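Divthorpe, after hours

3 a.m. and Rania still hadn't sat down.

"Run it again," she said.

Anathi ran it again. Same curve. Flat flat flat, then the little climb at the end, like a stair somebody forgot to finish.

"Thirty-three," Anathi said.

"Out of?"

"Out of 34. You know it's out of 34."

She did know. She wanted to hear it. All spring the arm had been failing the cup task, all spring, and Sernov sending those emails. Polite ones. Any update on the June numbers? Two lines and a signature. Rania had them in a folder called weather.

The idea was Dalia's. Everybody would say so later, and Dalia would say no, no, it was in the air. But it was hers. Stop driving the arm, she said. Back in the winter, mouth full of toast. Stop sitting at the console teaching it with a joystick like it's a crane. Just hold the fingers yourself. Same fingers the robot has. Do the job with your own two hands and let it learn from that.

Mairéad hated it. Mairéad ran the lab and had paid for the console.

"Hands cheat," she said. "A wrist knows things. You'll record a wrist and the arm hasn't got one."

"It's got a kind of one."

"A kind of one."

So they argued. Weeks of it. Then Mairéad went to Lando to see her sister and came back and said fine, 2 months, and not a day over. That was all. No reason given. Rania thought the sister must of said something.

And after that it was only work. Pick up, put in, take out. Again. Dalia did most of it, standing, shoes off, radio low. She had the touch. Anathi was too quick and the tracker lost her. Rania was too careful, and it showed, the policy she trained hovered over everything like it was asking permission. They laughed at that for a day. Then Rania stopped laughing and went home early.

Because it was her, wasn't it. The thing moved like her. That pause before touching. She'd watched it over a dish for a whole minute, not coming down, and thought of every phone call she had ever not made.

Chong was the name of the arm. Somebody before them had named it, a label on the base in old marker, and it stuck. Chong in the corner under its sheet. Chong who didn't care who it moved like.

"Take mine out," Rania had said. "Train on Dalia's. Only Dalia's."

"It'll be worse," said Anathi.

"Humor me."

It was worse. Much worse. It went in fast and knocked the dish clear over and kept on going, placing nothing into nowhere. Smooth as anything. Dalia watched with her arms folded.

"Huh," she said. "It never looks."

So they put Rania's back. Not all of it. Anathi wrote something that kept the slow parts near contact and let the fast parts go by. Four lines of code and a comment that said TODO ask Rania. The comment was still there. Nobody had asked her anything.

And now thirty-three.

"Which one did it miss?" Mairéad, from the door. Coat on. How long had she been there.

"The eleventh."

"Why?"

"Don't know yet."

Mairéad nodded. She came in and looked at the curve and didnt touch the screen. She smelled of rain and the late bus. "Apolline will want a figure," she said. "For the front page of the thing. Not a graph, she's sick of graphs. She wants to see hands."

"Whose?"

"Does it matter?"

Rania scrolled. There was so much of it, folders and folders. White table, black fingers, white table. She could tell from the first second of a clip who was holding the grippers. She could of done it blindfold nearly. She dragged two over and sent them to Apolline in France with no message, and then sat down, finally, on the floor, back against the desk.

"The eleventh," she said. "Play me the eleventh."

Anathi played it.

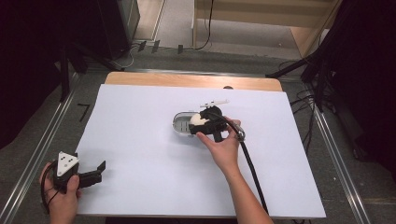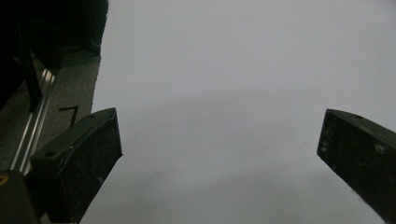
Fig. 1, as sent to Apolline Pruvost. First: both grippers in hand, the white piece held just above the clear container. Second: the view from a gripper, nothing between the fingers.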